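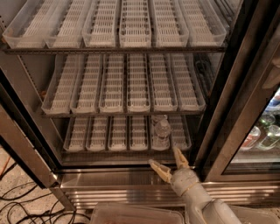 Three shelves of clear trays in the drinks cooler at the Hellham store. One bottle lies in a tray on the bottom shelf.

Hellham store swaps flat cooler shelves for tray rows

Grocery chain Boychuk has refitted the drinks cooler at its Hellham store with narrow plastic trays, replacing the flat shelf mats used there until September. The store plans to keep the new layout through the winter and compare restocking times with the old one.

The trays were supplied by Skivura, a shop-fitting firm. Each one holds a single row of bottles or cans, front to back, between clear side walls. The floor of the tray is a white slatted grid, which lets cold air pass between the shelves and reduces the contact area under the product. A raised front lip stops the first item from sliding off the shelf.

The existing wire shelves and front rails were kept. According to store manager Harpreet Hawthorne, the job was done in one evening after closing, with the stock held in the walk-in cold room.

"Flat mats are fine until somebody takes a can from the middle," Hawthorne said. "Then the rows drift into each other, and by 4 p.m. you are sorting the shelf by hand before you can fill it."

The store sold 3,358 chilled drinks in the month before the change. Staff logged 332 minutes on straightening the cooler in that period, separate from the time spent filling it. The same log will be kept with the trays in place.

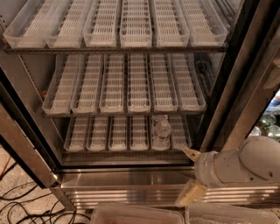 The trays run from the front rail toward the back wall, six to a shelf.

Row width was the main point of discussion during planning. The trays are sized for standard cans and small bottles. Wider bottles will move to a second cooler near the bakery counter, where the flat mats stay.

Aaliyah Gauthier, who handled the order for Skivura, said the trays lift out one at a time for washing and can be moved sideways on the shelf if a product line changes. She recommends a wash every 2 weeks with mild detergent and warm water. Trays should be fully dry before they go back in, as water left in the slats can freeze if the thermostat is set too low.

Boychuk has set aside 300 more trays for its Ultau store. Fitting there depends on the results from Hellham and on the replacement of a worn door seal on the Ultau cooler. The shelf labels at Hellham will be reprinted to match the new row positions.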